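Rozīte on the desk

Photo gallery, updated 2026-09-28

The Rozīte is a wooden desk organizer which I assembled for our shared office in Eletcombe. It came as a flat parcel from a small maker called Goseo, with all the parts packed one on another and a folded sheet of drawings. I have put on this page the pictures and, between them, my notes on the building and on the use. Some colleagues from the other floor asked me if it is worth ordering a second one, and I promised to write down everything in one place.

The parts are flat panels with slots cut into them. You push one panel into the slot of another one until the two edges are level, and then you go to the next. No screws are in the parcel and the drawings do not ask for glue. I worked slowly, on a Saturday in the morning, with a cup of tea and the drawings held open under a stapler.

The first thing I learned is that the two sides of the parts are different. One side has the nicer grain and the other is more plain. The drawings show this only with a small grey triangle, which I did not notice until I had already joined the back and the bottom. I took them apart again, and they came apart without damage, but the slots were a little less tight after that. If you care about how the outside looks, please search for the triangle before you push anything.

The dividers go in last. Each of them ends in small tabs, and the tabs pass through the board which crosses them and stick out a little on the other side. At first I thought that I had made a mistake and that the tabs should be flush. I wrote to Goseo and they answered the next day that it is made so on purpose, to leave something for the fingers when you want to pull a divider out. I was ready to cut them off with a knife, so it was good that I asked. 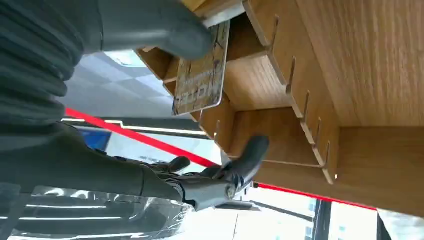
Dividers and tabs, with the wooden plaque at the upper end.

A word about the plaque, as people ask me what is the meaning of it. It is older than the organizer. It came with me from our former office, where it stood on the shelf by the door, and the edges are worn darker from many years of being moved from one place to another. The printing on it has become so faint that most visitors give up reading it. I tried once to clean it with a damp cloth, very carefully, and the letters did not become better. Now I leave it alone. I like that it has an old colour next to the new wood.

The grain on the side panel is the part I like most. It is fine and runs straight, and in the afternoon, when the light comes softly from above, you can see it well from the other side of the desk. I did not put any oil or varnish. A colleague recommended a wax from Skerus, a paint and hardware shop on the main street, and I bought a small tin, but I tried it only on the underside. It made the wood more yellow than I wished. The tin is in the drawer and whoever wants it may have it.

Now about the size. Before ordering I measured the free space on the desk, and I would advise the same to everybody, with something real and not only with the eyes. I cut a piece of cardboard to the measures given on the Goseo page and let it lie on the desk for a week. It was a little annoying to have it there, but after two days I moved it nearer to the middle, and after four days I understood that it must be turned the other way, with the low front to the person who sits. Without the cardboard I would have learned this only with the organizer full.

How the compartments are used changed several times. My first plan was by kind of thing: pens in one, notes in another, cables in the third one. It looked very good for three days. The trouble is that our desk is used by more than one person, and each person has another idea of what is a kind. For me a USB adapter belongs with cables. For my colleague it belongs with the small things, like clips and batteries. We were both looking in the wrong compartment half of the time.

The second plan was by how often we use the things. What is used every day stands at the front, what is used every week goes in the middle, and what is used once in a month does not belong on the desk and goes into the cupboard. I believe this is the better plan for a shared desk, because you do not need to agree on names. The only rule is that a thing goes back to where you took it from.

There is one compartment for cards, and it deserves its own paragraph. We use many cards: the entrance card, the card for the printer, business cards of visitors, the small cards with labels for the storage shelf. Before, they were lying under keyboards and in the pockets of jackets. The printer card was lost for nine days in September and was found finally between two pages of a catalogue. Now a card has to be put into its compartment standing, with the short side down, and then you see at once if it is missing.

Cables are the weak point. The Rozīte has no opening in the back for a cable to pass, and if you put a charger in a compartment the cable must go over the top of the panel. It is possible but it is not pretty. I asked Goseo if one can drill a hole, and they said yes, with a sharp bit and a piece of scrap wood behind. I have not done it yet. For the moment the chargers stay by the power strip, at the left side of the desk, and the organizer stays free of them.
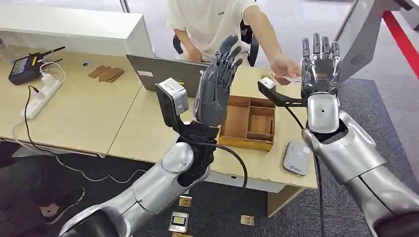
Our desk is a large one, from two sections put together, and the joint between them must be considered when you choose the place. In the beginning I stood the organizer with one edge exactly over the joint. The two tops are not perfectly at one height, and it rocked a little each time somebody leaned on the desk. The difference is so small that you cannot feel it with the palm, only with the fingernail. I moved the organizer away from the joint and the rocking stopped. Felt pads would also help, I suppose, but I do not like to glue things on new wood.

With the place in the centre there is another advantage — it can be reached from both sides. When two people are working across from one another, one with a laptop and the other with papers, neither has to stand up for a pen. Before, we had two pen holders, one for each side, and all the pens which still write were always in the other one.

The disadvantage is that the centre of a desk attracts things. On Friday evening I usually find around the organizer what people did not want to sort. I made the habit to take five minutes before I leave and to clear the surface, and I start always from the left, where the power strip is and where most things are gathering. First I put away what has a place. Then I ask about what has no place. If no one answers until Monday, it goes to the cupboard, in a box with the word "ask" on it.

For cleaning, a soft dry brush is enough. Dust collects in the corners where two panels cross, and a cloth does not reach there. I use a brush which was meant for pastry, it has long soft hair and costs very little. Please do not use wet wipes on the bare wood. I did it once where a tea drop had fallen, and the grain rose and stayed rough in that spot, until I rubbed it with fine sandpaper.

The wood moved a little with the weather too. In the dry weeks the dividers were loose enough that you could lift them with two fingers, and after the rain came they were sitting so firmly that I had to pull on the tabs. I do not see this as a fault. But if you want to change the arrangement, choose a dry day, and pull straight up, a little on the one end and then a little on the other. Pulling only on one end makes the divider stand crooked in the slot and then it bites.

Some answers to things I was asked by message:

The price was 183 dollars with delivery to Eletcombe. I find it a lot for a box without a lid, and at the same time I know how long I would need to cut such slots by hand.

The delivery took 21 days. Goseo cuts the parts only after the order and they write it clearly on their page, so it was my own fault that I was waiting by the door in the first week.

Spare dividers can be ordered one by one. I did not need any until now. If you break a tab, the divider still holds with the others, only it is not so firm.

There is a lower version and also one with a drawer. I have not seen either of them. The drawer would be useful for the small batteries, but it makes the front higher, and I think for a shared desk a low front is more friendly.

You can stand it directly against a wall, yes, but leave some space for the tabs.

If you decide to order a second one for the upper floor, tell me before, and I will lend you the cardboard and come with my drawings. The grey triangle is marked there in red pencil.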